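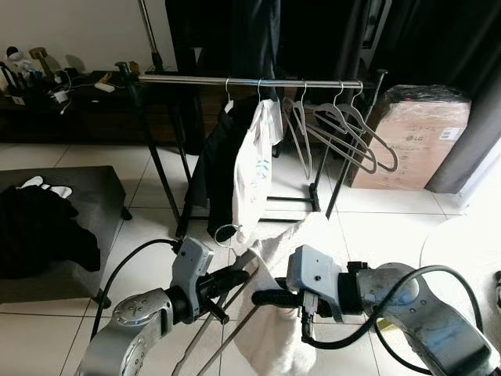
Riet Bakker would like the hanging left to people and the machine kept for sorting, and she put that at the top of the handover sheet so that everyone on the shift would read it. Her point is that hanging is the only part of returns where you get to look at a garment properly. Take it away and you are left with scanning and boxes.

24/09/2026

Copied her note into the book before starting. It ought to be answered and I don't have the answer yet.

State of things. The arms do the pick from the floor and the move to the rail. Whites are harder for us than darks on the pale tiles, so I have put whites first in the order while we are all fresh enough to watch. Soft cloth that has bunched up is the main trouble. If both grippers take hold near the same fold, the piece comes up as a lump and the shoulders have to be found again. Ondo suggested starting wide and closing in. Will try that on the next batch before touching anything else.

Target from Trivisitz is 300 pieces a shift. By hand the bench does 370 on a good one, 400 in October when the coats haven't started coming back. So on numbers alone we are behind the people we are meant to be helping, and I've said so in the weekly mail.

What has changed for the bench:
- Less bending. Two people mentioned their backs without my asking.
- More standing and waiting. Everyone dislikes this.
- Stains and pulled seams get spotted later, at folding, and then the piece has to come off the hanger again. This is Riet's point, more or less, and the log agrees with her: 19 pieces sent back from folding last week.
- Breaks now follow the machine. They should go back to fixed times. Asked Kuipers to put it in the rota.

Idea to test: one person checks each piece before it goes down for the arms, with the rota swapping that job every hour. It costs us a little speed, but the looking stays with someone who knows cloth. Riet says she'd do the first hour if she can stop the arms herself without calling me over. Fair. Need to show her and the others the stop and the restart, and write the steps on a card.

Still open: who signs for a damaged garment when the machine had it last. The Mimmont contract doesn't say. Raise before the next review.

2 comments · 5 shares
Contact | © Ondo returns workshop | Back to top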